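Workshop tips: keeping a tape-sorting arm tidy, from the Tonell after-school robot club

9 Jul 2021
14 comments | 82 shares

The club's project this term is a small one on paper. An arm has to take rolls of electrical tape out of a tray and put them back, one at a time, without tipping the tray or dropping anything. It took us far longer than planned, and most of the lost time went on things any workshop could have told us. We wrote the tips down for next year's group, and for the Plesitz club, who are trying the same task.

Choosing the tray

Use a shallow tray with rounded corners and a plain inside. We began with a deep storage box and the fingers kept catching the wall on the way in. Baking trays are too low and the rolls creep over the side. A white tray is good for bright tape and less good for white tape. If you can only afford one, buy white and put up with it.

Wash the tray before you start. New ones often have a slippery film on them, and warm water with washing-up liquid takes it off. Dry it with a cloth that doesn't shed.

If the tray slides, two strips of rubber shelf liner underneath will hold it. Don't use double-sided foam. We did, and it took an afternoon and a wallpaper scraper to get the tray off the bench.

Choosing the tape

Buy rolls of the same width from the same maker. Mixed rolls look the same in the packet but the cores differ, and a grip that suits one will squash or drop the next. Check for a loose tail on each roll and press it down flat. A tail sticking out by even a fingernail will cling to the rubber on the finger and the roll comes back with the arm when it should have been let go.

Old tape gets sticky at the sides. Dust the sides with a little talc and wipe off what is left. Keep talc well away from the joints. 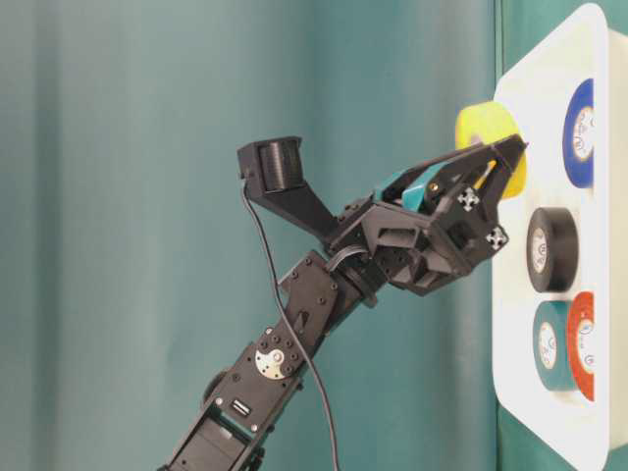 The yellow roll in the gripper at the edge of the tray, with the blue, black, teal and red-orange rolls inside.

Picking up

Grip across the roll and close slowly. Our first program closed at full speed and the roll shot off the bench - more than once it went under the radiator. Half speed for the last part of the move cured nearly all of it.

Lift first, then turn. Turning while the roll is still low knocks its neighbour, and then every position you measured is wrong.

Leave a finger's width between rolls where you can. Where two have to sit close together, take the outer one first.

Putting back is harder than picking up. Let go a little above the bottom of the tray, no more than the thickness of a coin. Any higher and the roll bounces on to its edge and goes for a wander. Any lower and you are pressing down on the tray with the whole arm, which the motors do not like.

Cables

Keep the camera cable slack enough to let the wrist turn all the way, and tied at enough points that it can't loop over a finger. Reusable hook-and-loop ties are better than plastic zip ties here, as you will be moving them every week. Run the arm through its full range by hand, powered off, before you tie the last one.

Look at the plug end as well as the middle. Ours worked loose in October and we blamed the software for 2 whole sessions.

Background and light

Hang something plain behind the bench. An old curtain does the job and costs nothing. Choose a dull fabric without a pattern. Iron it if you can be bothered; soft folds gave us no trouble, sharp creases with the lamp behind them did.

A background close to the colour of one of your rolls makes that roll harder to pick out. Either change the curtain or leave that roll till last while you test.

Draw the blinds. We had settings that worked at four o'clock and failed at half past five, and it was only the sun coming round. 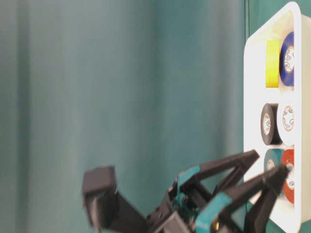 Six rolls in the tray and the gripper at the bottom row. The white one sits beside the black.

Screws and fingers

Go over the finger screws at the start of each session. They need to be snug, no tighter. Plastic parts crack round the hole if you lean on the screwdriver, and a cracked finger still looks fine until it is holding something. A dot of nail varnish across the screw head and the plastic shows at a glance if it has turned.

Wipe the pads with a damp cloth. Surgical spirit also works but go lightly and test a spare pad first.

Keep 3 spare screws of each size in a lidded pot, not in the tray with the tape.

At the end of the session

Park the arm low and well clear of the tray before switching off. Some arms go limp when the power goes, ours included.

Stack the rolls flat in a tin. Stood on edge they go oval over the holidays.

Write down what you changed, even if it was only the lamp. We use a cheap exercise book tied to the bench leg with string. The Goltberg club keep theirs on a shared spreadsheet and say it works just as well. The Yordanov cup rules ask for a written log from this year, so start it early.

14 comments | 82 shares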